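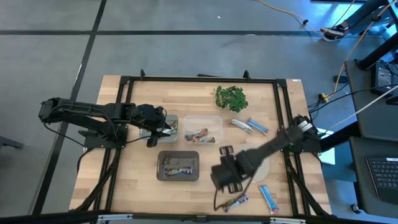
The Great Snack Bar Sort

Every October the snack drawer at Matlow stops closing. It gives plenty of warning. First it needs a nudge, then a hip, and then one morning somebody pulls too hard and the whole thing comes off its runners with a sound like a dropped accordion. After that we sort.

What follows is the gallery page for the sort, with captions and notes. If you came looking for the summer barbecue, it is on the other page, and the less said about the potato salad the better.

On the table

Silver and brown, in the small gray tray. It got a tray all to itself, and people have been promoted to corner offices on weaker grounds.

Red-and-white on the same plastic floor as brown-and-white, in the clear container. They overlap a little. We tried not to read anything into it.

Blue, white and red, in the dark gray tray. The biggest wrapper personality of the bunch, lying low down in there like a guest who has found the comfortable end of the couch.

White and silver next to bright blue, loose on the wood near the greenery. Undecided. A lot of bars spend time in this part of the table, and so do a lot of opinions.

Light blue, lower right, at an angle no shelf would tolerate.

White and blue, down near the bottom edge. Easy to mix up with the light blue one if you are in a hurry, and the people who sort snack bars are always in a hurry for reasons they can't explain.

The leafy thing at the top. Artificial, thriving. It has outlived every real plant we bought for the break room and has never once asked for the blinds to be adjusted.

The round mat. Woven, pale tan, meant for something or other. During the sort it serves as neutral territory, and there is an unwritten rule against parking a bar on it. I am writing it here, so now there is a written one.

How a drawer gets like that

Slowly, and with everyone's help. Avcı, the corner store downstairs, sells bars singly by the register, and nobody at Matlow has ever gone in for milk and come out with only milk. A bar gets bought for the walk back and isn't eaten on the walk back. It goes in the drawer "for later." Later is a busy month and doesn't come around very often.

Then there are the gifts. The Camley people send a mixed carton whenever they want something from us, and another when we have said no, to show there are no hard feelings. Last year's carton held 30 bars, most of them date and something. I like dates. I have come to resent the something.

And there is the Sarkthorpe trip, which everyone packs for as if the train might be lost in the mountains. It takes less than two hours and there is a café on board. We all come home with the bars we left with, slightly bent, and into the drawer they go.

When we emptied it this time the count was 102, and I can give you that number with confidence because Corentin Bouvier counted them twice and wrote it on the whiteboard, where it has remained through two meetings about other subjects. The year before it was almost 200, so there is talk of progress. I think we just ate more of them out of spite.

The rules, as they stand

Containers are for bars with a future. What counts as a future has been revised so many times that I had to ask three people before writing this section, and I am going with the version that suited me.

The small tray takes one bar at a time. Whatever is in it gets its date read out loud, in full, in a normal speaking voice. We had a dramatic reading one year and it added an hour.

See-through plastic is for sharing. If a bar goes in the clear container, anyone may take it, and nobody may sigh when they do. (The sighing clause was added after an incident involving peanut butter. It was not the last one in the drawer, as was claimed at the time. There were two more behind the soy sauce packets.)

The dark tray is for bars somebody has spoken for. You may speak for a bar only if you plan to eat it before the holidays. You may not speak for a bar on behalf of a spouse, a child, a dog or your future self who has taken up running.

Anything loose on the wood is still under discussion. Discussion closes when the coffee runs out.

Things found that were not snack bars

Soy sauce packets, enough for a modest banquet.

A key. It fits nothing at Matlow and we have tried it in everything, including, for a laugh, the printer.

One birthday candle, used.

A card from the dentist with an appointment time on it and no name. If you missed a cleaning at 9:15, we may know why.

A bar-shaped object wrapped in a napkin, which Corentin carried straight to the outside trash at arm's length. He won't discuss it and I have stopped bringing it up at lunch.

A few words about wrappers

Spend a morning with your nose in a snack drawer and you start to see how few colors there are in the world of oats. Blue means it wants you to think of mountains. White means it thinks it is healthy and would like you to mention it. Silver is for anything with coffee in it, or anything that wishes it had coffee in it. Brown is chocolate, unless it is cinnamon, and you find out which when it is too late to be polite about it.

Red I can never predict. Red has been cherry, chili, and on one memorable afternoon, tomato.

I would also like to register a complaint about best-by dates, which are printed across the crimp at the end of the wrapper in pale gray, on a shiny surface, in a size meant for ants. Corentin keeps a small magnifying glass in his desk for exactly this job. He says it is for maps. He doesn't own any maps.

The seams are their own problem. Half the bars will open if you look at them, and the other half need scissors, and there is no way to tell them apart before you are on a train with no scissors. I have eaten around a corner of foil more often than I would like my dentist to know, whichever dentist that is.

Why we use the good table

Somebody always asks. We used to sort on the floor, on a picnic blanket, until two of us had to be helped up afterward. Then we used the conference table, which has a glass top, and every bar that landed on it sounded like a small verdict. The strips of pale wood are kinder. A bar set down on butcher block looks as if it might be lunch.

It also wipes clean – this matters more than you would think with anything containing honey – and it is the right height for leaning on while you disagree with someone about raisins.

The raisin question

Still open. The two sides have dug in. One holds that a raisin is a grape with experience, and the other holds that it is a trick played on people who were expecting chocolate. I have friends on both sides and plan to keep them.

What I can report is that the raisin bars are always the last to leave the table. They get moved an inch to the left, then an inch to the right. Someone offers them to the mail carrier. The mail carrier, who has been offered them before, remembers another delivery.

Where they all go afterward

Bars in good date go into the bowl by the front door, where visitors take one out of politeness and leave it in their car until spring. The spoken-for ones go home in bags and pockets. Anything past its date gets opened, the wrapper goes in the trash, and the contents go to the compost, which must have the best fiber intake in the county.

The drawer itself gets wiped, its runners get a little candle wax (see above, one birthday candle, used), and for a few days it glides open like something in a showroom. People open and close it as they go past. It has nothing in it, and it's lovely.

Then somebody goes down to Avcı for milk.

Notes from the guest book

"I would like it recorded that the bright blue one was mine." – M.

"You spoke for it after the coffee ran out. See the rules." – Corentin

"Is the plant for sale?" – visitor from Camley

"No." – everyone

Next page: the spice rack, where we found four jars of cumin and a fifth that only says "cumin?"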